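Ticket: bimanual towel fold, corner grasp rejected on playback
Project: Vavari / cloth tasks
Opened by: Pei-shan Siu
Assigned to: Gebhard Stöckli
Status: open, workaround in place
Last updated: October, 16:10

Problem
Hand-held demos of the towel fold record fine but 6 out of 40 fail the Clikeck import check. Error is always "jaw width below minimum at grasp", left gripper only. Right gripper passes on every file.

Setup
Two hand-held grippers, one operator, purple towel with black binding, white tablecloth. Near edge is picked up by its two corners and turned over toward the far side. Left-hand view at the point where both corners are held:
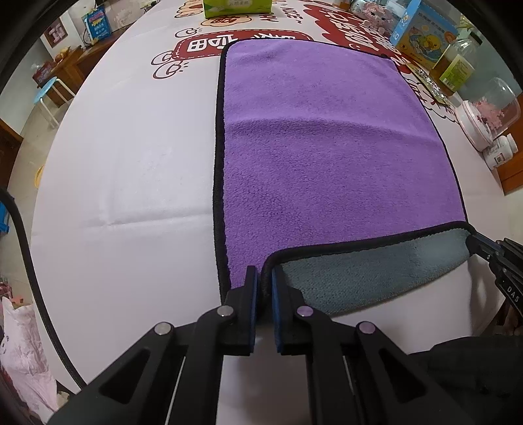 Step 1. Check grasp position
Replayed the failed files next to good ones. In the failed ones the left jaws close on the binding alone. In the good ones they take the binding plus some pile, so the measured width stays above the limit.

Step 2. Check zero offset
Closed the left gripper empty and read the width. Off by 2 mm. Right gripper read zero. Rezeroed left, reimported the same files with the new offset. 4 of the 6 now pass.

Step 3. Remaining files
Import limit is set for thicker cloth. Hamidreza lowered it on the test branch and the last two passed. Not merged, Ingeborg wants to see it against the napkin set first.

Workaround
Zero both grippers before each batch of 10. Grasp the corner with the pads fully over the binding. Do not re-record the old demos yet.

Open
Why the left offset drifted. Pei-shan to log the zero reading at start and end of each batch.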